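# Learning to be bad at the accordion

October 19, 2020

Hello again, and welcome to the new people (a few of you came over from Shadi Hakim's newsletter, which was very kind of her readers and even kinder of her).

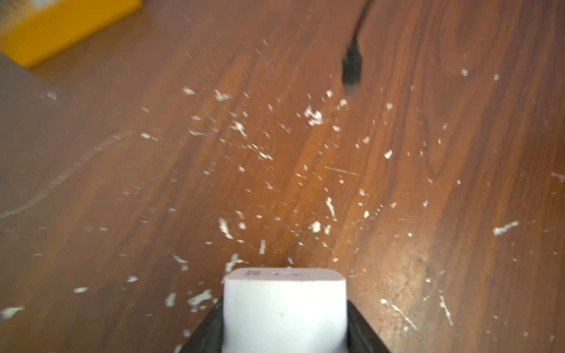
So back in March I told you I was going to learn an instrument, and then I went completely quiet on the subject, and a couple of you wrote to ask whether I'd given up. I haven't! I have been playing the accordion for seven months, almost every evening, and I am terrible at it, and I'm having the best time.

A bit of background. I'm 43 and the last instrument I touched was a recorder in fourth grade. I never thought of myself as a music person. I'm the one who claps on the wrong beat at weddings. But my grandfather played a little button box, and when my aunt cleared out her house on Naidoo Street she asked if I wanted it, and I said yes before I'd thought about where it would go. It lives under the coat hooks. It's red, it wheezes, and one of the bass buttons sticks when the weather's damp.

The first month was mostly noise. On a button accordion like mine you get one note when you push and a different note when you pull, from the very same button, and my brain simply would not have it. I'd get four notes into "Oh! Susanna" and run out of air, with my arms stretched out like I was carrying a couch. My downstairs neighbor was very polite about it. She asked what time I usually "did that," and we settled on after five and before seven.

Then Qusai Sayegh, who some of you will remember from the bread issue, put me on to a teacher who does lessons over video. She's in Stener, three hours from me, so we'd never have met in an ordinary year. The sound lags something awful and we can't play together at all. What we do is this: she plays a line, I play it back, she winces, I play it again. The wincing has gone down a lot since June.

The best thing she's told me is to stop starting from the beginning. I always did that. I'd play the opening eight bars, trip, go back to the top, trip again in the same spot, go back to the top. My opening eight bars were gorgeous and I couldn't have told you how a single tune ended. Now I start with the last line and work backward, a little piece at a time, so I'm always playing toward the part I know. It feels so strange at first and then it's just how you do it. I've started doing it with other things, too. I wrote this newsletter's book section before anything else, for instance, and it took me half the usual time.

She also has me keep a practice notebook, which I resisted, and I've now filled most of one. It isn't fancy. I put down what I played, how long, and one thing that annoyed me. Looking through it last night I found three weeks in July where the annoying thing was "left hand" and nothing else. Just "left hand" all the way down the page, with the underlining getting heavier.

I can play five tunes now. Two waltzes, a polka (slowly, so I don't know that it still counts as a polka), "Oh! Susanna," and a thing my grandfather used to play that has no name as far as anyone in the family knows. My aunt hummed it to me over the phone and I picked it out button by button. When I played it back to her she said I had the middle part wrong, and then she sang the middle part, and I'm fairly sure she had it different from the first time. We've agreed to disagree on the middle part.

If you've got an instrument under the bed or in a closet, do get it out. I paid 40 dollars to have mine looked over at Ririer Music, where they fixed a leaky strap of leather inside and told me the rest could wait, and it made more difference than two months of practice. Call first, they're only letting in a couple of people at a time.

Now, a question for you lot. Several readers have mentioned singing in choirs that are on hold at the moment, and I'd love to hear what you've been doing in the meantime. Humming in the car? Rehearsing in parking lots? Write back and tell me, and say if it's okay for me to print it. I'll put the letters in the next issue, along with the soup recipe I promised and forgot.

Talk soon, and sorry to everyone downstairs.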